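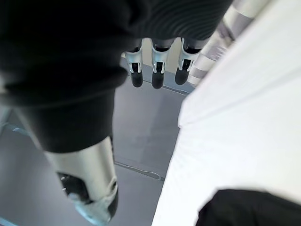
Suha Qudah

Washing a black sweater without wrecking it

Okay, so I ruined two good knits before I figured this out, and I'd love to save you the trouble! Turn the sweater inside out first. Fill the sink with cool water and a small squirt of baby shampoo (I've tried the fancy wool soap and my sweaters didn't care). Push it under, swish it gently and let it sit for 46 minutes, which is one episode of my show.

Drain, then rinse 3 times. No wringing, please! Press the water out against the side of the sink, then roll the whole thing up in a big towel and kneel on it. I do mine on Thursday night so it's ready for the weekend.

Dry it flat, away from the heater. If the cuffs have gone baggy, scrunch them in with your fingers while they're still damp. Fuzz can wait until it's totally dry, then go over it with a sweater comb, short strokes, all one way.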